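Borkard two-arm kit for order packing – anyone bought one?
Forum: Small Shop Automation > Kits and Services

kkocsis
Looking at the Borkard two-arm kit for the takeout side of our place. Cups, carriers, a bag, done. The price includes the rail, both arms, grippers and a setup service they call "guided start," which from the quote looks like a man on a video call. Does anyone run one for bagging? I don't need speeches about the future of food. I need to know if it can put a cup carrier in a paper bag without me standing next to it like a nervous parent.

trostedero
Had ours since March. It can. Whether it will depends on the bag.

Stiff bags with a square bottom are fine. Anything that slouches is a coin toss. The arms are good hardware, the software is okay, and the manual was translated by somebody who was angry at the time. Guided start was 2 calls, and the second one was mostly me holding my phone over a cable.

benico_dave
Counterpoint: I sent mine back. The grippers are too short for deep bags, and the rail picks up every crumb in the building. Borkard told me to wipe it daily. I have employees I can't get to wipe things daily.

trostedero
Did you get the long fingers? They're an extra.

benico_dave
Everything is an extra. I believe the on switch was included.

PKiss
We do trial setups for restaurants and small packers, so I've had my hands in both the Borkard and the Kerekes. Grain of salt: we sell neither, but we do charge by the day, so I profit from everyone's confusion.

The Borkard is the better pair of arms and the Kerekes is the better box of paperwork. If you can write a little script and own a screwdriver, get the first. If you want a phone number that a person answers, get the second and accept that it moves like it's thinking about retirement. 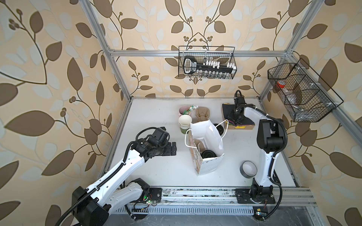

Budget for the stuff around the arms, because the quote won't. Walls, shelves, a place to park the supplies, tape, zip ties, more zip ties. The kit price gets you to a bare rail and then you're on your own. Wire baskets up on the frame are worth every cent, they keep the small jars and bottles off the table. So is deciding early where the cups live: ours sit at the back left with the straws or utensils standing in one of them, and the bag goes in the middle where either arm has a chance at it. As for the rail, benico_dave has a point, and you can see I'm in no position to lecture anyone on wiping.

kkocsis
Is that wallpaper?

PKiss
It is. Leaves and berries. Comes with no extra charge, unlike the fingers.

benico_dave
So the rail is filthy in the expert's setup too. Thank you, I'll be printing this out.

trostedero
A dirty rail isn't a broken rail. Mine looks worse and I've had no trouble with travel. What I've had trouble with is the cable sleeve on the left arm, which works its way loose at the elbow. Check it before you power up.

PKiss
Same here on one unit. Tie it closer together than the manual says. Leave slack at the wrist or you'll be buying a wrist.

kkocsis
OK, and handles? Our bags have the string kind.

PKiss
String handles are the hard part. They flop wherever they like and the gripper has to come at them from above. I'd have it load the bag and let a human do the handing over. You have a human at the counter anyway, I assume.

kkocsis
I have my nephew.

benico_dave
Get the robot.

trostedero
Ask them about the rental, by the way. It was 700 a month when I asked, with 50 percent coming off the price if you keep it. They don't put that on the site – you have to mention Kerekes and then go quiet.

benico_dave
They offered me that too, after I'd boxed it up. Still a no. For that money I want it to close the bag.

kkocsis
Going with the rental for 3 months, long fingers included. Will post again once it has met our bags.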